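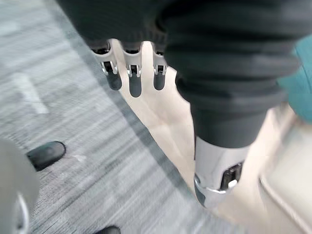
Come and spend a morning teaching our robot (participants wanted, Stistell Lab, Prutatmont)

Last updated: November

We're looking for people who live or work near Prutatmont to join the second part of the Nogueira study, and we would be very glad to hear from you even if you have never been near a robot in your life. In fact, that suits us very well!

The study is about how a robot learns a household job from watching and from being guided by hand. In the first part, 254 short demonstrations were recorded by our own staff, and the robot learned to pick things up in just the way that engineers pick things up (a bit stiffly, and always from the left). When we mixed in demonstrations from visitors, it coped far better with cloths and clothing it hadn't met before. We'd now like to find out how much of that comes from having more people, and how much simply from having more practice.

You would come to the Ircombe room for one session, starting at 9.30 and finishing before lunch. One of us will show you how to move the arm and close the fingers, and after that you'll have as long as you like to get the feel of it before we record anything. Most people manage 7 demonstrations or so, with plenty of stops for tea, and it really doesn't matter if some of them go wrong – we keep those too, and they are often the most useful.

You should be 18 or over, able to stand or kneel for short spells, and happy for your movements to be recorded. Please wear flat shoes and tie back long hair. We pay £100 for the session, and bus fares on top.

To put your name down, ring the Stistell front desk or call in and ask for the Nogueira form. Do mention if you need step-free access or would rather have an afternoon, and we'll sort something out.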